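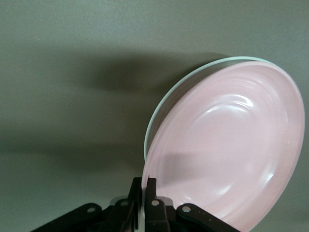
The arm at Trestance with a pink plate in its grip and a mint-green one right behind it.

Plate-handling arm at Trestance back on half speed after stoppage

Well, we had our first proper incident with the plate arm, and since half the building has already asked me about it in the elevator, I figured I'd better write it up for the news page before the story grows any more legs.

Short version: the arm dropped a plate on Thursday, December 26, 2024, then carried on with its routine as if it were still holding one. No one was hurt. One plate is in pieces, and the cell was locked out for the rest of the afternoon while Renata Nowicki and I went through the logs (with what was left of the holiday cookies, thank you to whoever left those).

The long version is more interesting, at least to me. The arm picks up dinner plates by the rim, lifts them, tips them and sets them down again. We've been running it that way since April, in batches of 1,000 lifts, and the grip had been very well behaved. On the day in question it was on lift 11 of a fresh batch when the plate slid out of the fingers. Fine, plates slip. What bothered us is what came next. The controller is supposed to notice that the fingers have closed further than they should and stop everything right there. It didn't! The arm swung across to the set-down spot, opened its fingers over nothing at all, and went back for the next plate. Jean Carnegie was at the desk and hit the stop button, and I'm very glad she was quick, as there were bits of crockery all over the place by then.

We found two things wrong. The first was a setting. When we moved over to the Sular software, the closed-finger limit got copied from an older gripper with thicker pads, so on ours the fingers could shut on thin air and still be counted as holding something. That one is on me. I checked the list of values and read straight past it. The second was grease on the finger faces, a thin smear of it, which Ryszard Szulc found when he wiped them down with a white cloth. We think it worked its way out of a joint, but he wants to pull the gripper apart before he'll sign his name to that. 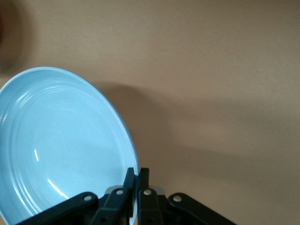 Rim grips are fussy things, and I don't think I'd appreciated how fussy until this week. You get a small patch of contact and a lot of plate hanging off it. Take the light blue one: the whole dish leans off to one side and all the fingers have is a pinch of its edge, with that smooth, glossy finish on top of it. Add a bit of grease and a tilt, and there isn't much margin left. Remigiusz Wasilewska has been saying we should try softer pads since the summer, and he has been very gracious about not saying it again (he did forward me his old email, though).

So, what changes? The finger limit has been corrected, and Renata tested it by having the arm grab at nothing 5 times in a row. It stopped every time, which made for the most boring and most welcome ten minutes of my week. The fingers now get wiped before each batch. The arm stays at half speed until Ryszard is done with the joint, and the guard door stays shut while it's moving, including for people who are only reaching in for a second. You know who you are!

The folks at our Pleltaddale site run the same software, so Jean called them and they're checking their limit too. I haven't heard back yet. If you're on the Yimer line, you're not affected, because your grippers still have the thicker pads.

If you see the arm carrying on with nothing in its fingers, hit stop first and come find me after. I'm at the bench by the window most mornings, and Renata has the log printouts if anybody wants to look through them.

Wojciech Wysocka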